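Bread, beetroot and a borrowed book

13 February 2022

Quick one as I've got dough on the go and it won't wait.

So I finally got hold of Tymofii Levchenko's book, the fermenting one. Been on the library list for it since before Christmas. It's fatter than I thought. Half of it is recipes and the other half is him going round people's kitchens asking why they do what they do, which is the half I like. There's a long chapter on salt. Longer than you'd think anyone could manage on salt. I read it in the bath and let the water go cold.

Main thing I've taken from it so far: weigh everything. I've always done kvass by eye. Beetroot in the jar, water up to the shoulder, a spoon of salt, crust of rye if there's one going. Sometimes lovely, sometimes like licking a fence. He wants 2 per cent salt, by weight, of the whole lot, water and veg together. Did it properly for the first time last week. The full crock came to 2,412 grams without the lid (yes I wrote it down, on the back of the gas bill). Salt went in, plate on top, tea towel, corner of the worktop by the boiler.

Tasted it on day 3. Salty, earthy, not a lot else. Left it. By day five there was a proper sour edge and a bit of prickle on the tongue and I got quite excited and rang my sister, who was at work.

Bread not so good. His rye wants 12 hours overnight and I gave it that, but the kitchen was freezing and it came up like a doorstop. Ate it anyway, toasted, with far too much butter. Second go is in the airing cupboard as I type, next to the pillowcases. If it climbs out of the tin I'll be washing everthing again.

Flour note for anyone who cares. I used the Famar dark rye for the first loaf and Niden for this one. The Niden is coarser and drinks more water, I had to add another splash and then another. Prefer the smell of it. The shop on the corner only has the small bags though, and they're not cheap.

Still to try out of the book:

the cabbage with caraway
pickled green tomatoes (will have to be later in the year obviously)
Prokopenko's garlic, a whole page on peeling it, no thank you, but the brine looks good
apple peel vinegar

Didn't get on with the dumplings chapter. Too many folds. My gran did one fold and a pinch and they never once came open in the pan, so I'm sticking with her.

Book has to go back in March and there's someone waiting after me so no renewing. Might just buy it. Lurner had a second hand one in the window but I didnt go in.

Right, timer's gone. More when I know about the loaf.

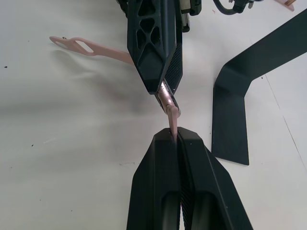

Black grippers, one reaching down from above.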